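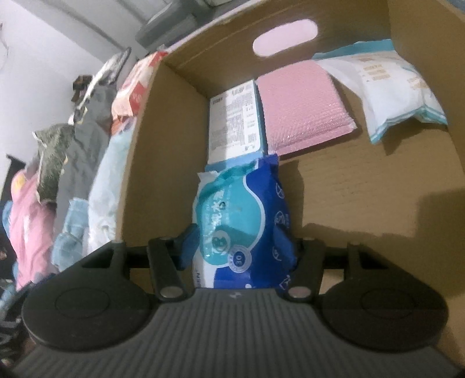
段ボール箱と、青・青緑・白の軟包装パッケージ

報道関係各位

スコーフステッド、日用品の定期配送「ギカノ便」の受付を5月から拡大
まとめ配送の対象を24自治体に、配送間隔も選択可能に

日用品の通信販売を手がけるスコーフステッド(Skovstead)は、定期配送サービス「ギカノ(Gikano)便」の対象地域と配送条件を5月受付分から改定します。新たにスターサイド(Sturside)配送センターからの出荷を始め、これまで18だった対象自治体は24に増えます。

ギカノ便は、洗剤、紙製品、衛生用品などの消耗品を一つの箱にまとめ、登録先へ定期的に届けるサービスです。2年前に開始し、現在の取扱品目は391点です。利用者の多くは共働き世帯と、高齢の家族に代わって注文する方です。

■改定の内容

1.配送間隔
従来は30日ごとの固定でしたが、2週間、30日、6週間から選べるようになります。間隔の変更は次回出荷の3日前の正午まで、会員ページまたは電話で受け付けます。回数の制限はありません。

2.送料
1回の注文が6点以上の場合、送料は無料です。6点に満たない場合は一律380円(税込)をいただきます。離島への配送は別料金となり、注文画面に金額が表示されます。

3.箱のサイズ
注文量に応じて大・中・小の3種類を使い分けます。小サイズは今回新設するもので、集合住宅の宅配ボックスに収まる寸法としました。箱の指定はできません。

4.お休みと解約
1回単位でのお休みが可能です。解約金はかかりません。

■改定の背景

昨年秋に会員を対象に行ったアンケートでは、「使い切る前に次の箱が届く」「置き場所が足りない」という回答が目立ちました。特に洗剤の詰め替え品とティッシュ類は、世帯人数によって減り方の差が大きく、固定の配送間隔では対応しきれないことが分かりました。

事業責任者のクライド・ティルマン(Clyde Tillman)は次のように述べています。
「定期便をやめる理由として一番多かったのは、家に在庫がたまることでした。間隔を選べるようにしてほしいという要望は開始当初からあり、出荷拠点が増えたことでようやく応えられます。」

スターサイド配送センターの運営は、物流会社ギャラガー(Gallagher)に委託します。同センターの受注管理を担当するプリヤ・ルイス=オルテガ(Priya Ruiz-Ortega)は、「午前11時までに確定した注文は当日中に出荷します。雨の時期は紙製品の箱を内袋で包みます」と話しています。

■既存会員の取り扱い

現在ご利用中の方は、手続きがなければ30日間隔のまま継続となります。商品の価格に変更はありません。登録先が新しい対象地域に移る場合は、会員ページで住所を変更してください。

■本件に関するお問い合わせ

スコーフステッド 広報担当
受付時間 午前10時~午後5時
対象自治体の一覧は、同社サイトの「お届け地域」に掲載しています。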